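Marks for the Last Centimetre: against the timed sorting task in student robotics

Tobias Tran

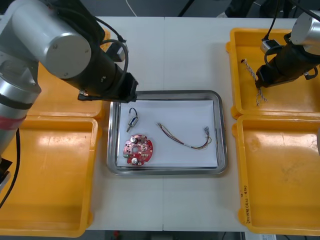

The task as set

The sorting task used by our student project group is simple to state. Small electronic parts are laid on white paper in a steel tray. Yellow bins stand on either side. Two arms share the work, one from the left and one from the right, and the parts have to go from the tray into the bins. A student team writes the program, sets up the arms and is marked on the result.

The marking scheme we inherited gives one point for each part that ends up in the correct bin and a bonus for time. I have supervised under it for long enough to think it is wrong, and this essay is an argument for changing it before the next intake. Mavis Nguyen-Tran, who runs the other half of the module, disagrees with me on two points of substance, and I have tried to set those out fairly.

My claim is narrow. A points-and-time scheme measures throughput, and at the level our students work at, throughput is mostly a property of the parts. The skill we say we teach is the handling of awkward objects, and the scheme hardly touches it.

Three parts, three problems

A small solenoid with a metal body is close to the ideal object for a two-finger gripper. It is short and rigid, and it is a cylinder. If the fingers close across the body, it centres itself. The plunger sets a preferred direction of approach and the lead wire can foul a finger, but a team with a reasonable estimate of the part's angle will pick it up on most attempts.

A round circuit board is harder, and hard in an instructive way. It is flat, so the fingers have to go down almost to the surface and close on the edge. If the height is wrong by the thickness of the paper, the fingers either ride over the board or press into the tray. Taller components such as capacitors look like handles, and students discover this within the first session. They then have to decide whether they are prepared to lift a board by its capacitors. Under the present scheme the answer is yes, as the board gets into the bin and the point is awarded. In any workshop I have been employed in, the answer is no.

A wire harness is a different class of object. It has no fixed shape. The strands spread at the ends, the terminals catch on things, and the place where it was gripped says little about where the far end will be once it is lifted. A harness held at one end will drag its other end across whatever is next to it. The sensible grip is near a sleeve or a tie, where the bundle behaves most like a rod, and finding that point from an image is a real problem in perception.

All three are worth one point each.

What the logs say

The module keeps a log of every attempted grasp. Last session it held 1248 attempts across all teams, of which 1001 ended with a part in a bin. On paper this is a healthy success rate, and it went into the annual summary as such.

I went through the failures by part. The harness accounted for the majority of them, as anyone would guess. The more useful finding was what the teams did about it. Most of them did nothing. They tuned the solenoid routine until it was quick, collected the time bonus, and left the harness until last with whatever time remained. One team, whose program was named Bimum after its two-handed intentions, used both arms together for the harness and the board. It finished in the lower half of the table. Its program was the only one I would have been content to leave running unattended.

The students are not to blame for this. They read the scheme, worked out where the marks were and went there. I did the same at their age, with worse equipment.

The second arm

The case is stronger when one looks at how the second arm is used. The layout invites a division of labour: left arm to left bins, right arm to right bins. This is easy to program. Each arm has its own half of the table, the halves meet somewhere over the tray, and the only shared problem is to keep the grippers from arriving in the middle at the same moment. Teams solve it with a lock. One arm waits until the other has left.

With a lock in place, two arms are one arm with a shorter reach to cover. It is faster by a useful margin, and the bonus rewards it. It teaches very little that a single arm would not teach, at twice the cost in maintenance.

The reason to own two arms is that one can hold while the other acts. A harness can be taken at the sleeve by one gripper and steadied at the end by the other, then carried across and laid in the bin so that it does not hang over the rim. A board can be nudged up against one closed gripper and taken by its edge with the other. Both are slow. Both need the two arms described in one coordinate frame, which means a calibration good enough to be trusted, and that calibration is the most valuable thing a student in this module can learn to do. Teams using the lock can get by with each arm calibrated to the table separately, and an error of several millimetres between the two never shows.

I would put it to any supervisor with a similar bench: ask a team to touch the two gripper tips together at five points over the tray. The result will tell you more than the whole results table.

The proposed scheme

I propose the following for next February's session.

Parts carry different weights. The rigid part is worth one, the board two, and the harness four. The figures are open to adjustment, but the harness should be worth more than any time saved by skipping it.

Placement is marked as well as delivery. A harness with an end over the rim of the bin gets half. A board lifted by a component gets nothing, whatever bin it reaches.

At least one part in each run must be handled by both arms at once.

Time is recorded and published, and it carries no marks. A limit remains, for practical reasons.

Calibration is examined separately, by the touch test described above, before any sorting is attempted. A team which fails it recalibrates and tries again, with no penalty on the first repeat.

The paper lining stays. It gives a plain background, and it shifts when a gripper presses too hard, so it also serves as a cheap force sensor. I would award a small deduction for paper moved. Students complain about this proposal more than any other.

Objections

Mavis's first objection is that a heavy weight on the harness will produce teams which work on nothing else and arrive at the assessment unable to pick up a solenoid. She has seen the equivalent happen elsewhere. When she supervised at Thibodeaux, the group there set an open task on flexible cable, and a number of teams finished the term with no working demonstration. A student with nothing to show has learned something, she says, but has no means of proving it to an employer.

I accept the risk and think the weights limit it. A team that can place the rigid parts reliably will still pass. It will not come first.

Her second objection is about judgement. Points for delivery can be counted by anyone who can see the bins. Points for placement need an assessor to decide whether an end is over the rim, whether the board was held by its edge, and whether the paper moved because of the gripper or because someone leaned on the table. Two assessors will differ, and the students will appeal. We tried the placement rules on 79 recorded runs, marking independently, and differed on more of them than I had hoped, almost always over the board. The rule has been reworded since. I do not claim that it is now watertight.

A third objection comes from the students, and deserves a reply. They point out that industry cares about speed. It does, but the speed of an industrial cell comes after the handling has been made dependable, usually by people who have spent months on fixtures and finger shapes. Our students have one term and standard fingers. Asking for speed first gives them the final stage of the work with the earlier stages left out.

A fourth, made by the technical staff, is that two-handed work leads to more collisions. Correct. The touch test should remove the worst of them, and I would hold the speed limit low for the first half of the term. The staff have asked for a spare set of fingers per bench and I support the request.

On buying our way out

It has been suggested, more than once, that the harness problem could be avoided by purchase. The Ullix soft finger set and the Zileck vision package were both put forward at the last review. I have nothing against either. Softer fingers would forgive errors in height on the board, and a better vision package would find the sleeve on a harness sooner than anything our students write.

Both would also remove the part of the exercise that has teaching value. A student who has had to find the sleeve in an image, with their own code and a poor first attempt, knows what the package is doing when they meet one at work. I would allow purchased components in an extension project, after the main task has been passed by hand-written means, and would keep them off the bench until then.

Cost is a secondary point. The present parts are offcuts and surplus, and when one is bent or crushed it is replaced from a drawer. That cheapness is what allows a beginner to attempt the harness forty times in an afternoon. It should be protected.

The revised scheme and the reworded placement rule are with the module office for comment. Teams already working under the old scheme will be marked under the old scheme.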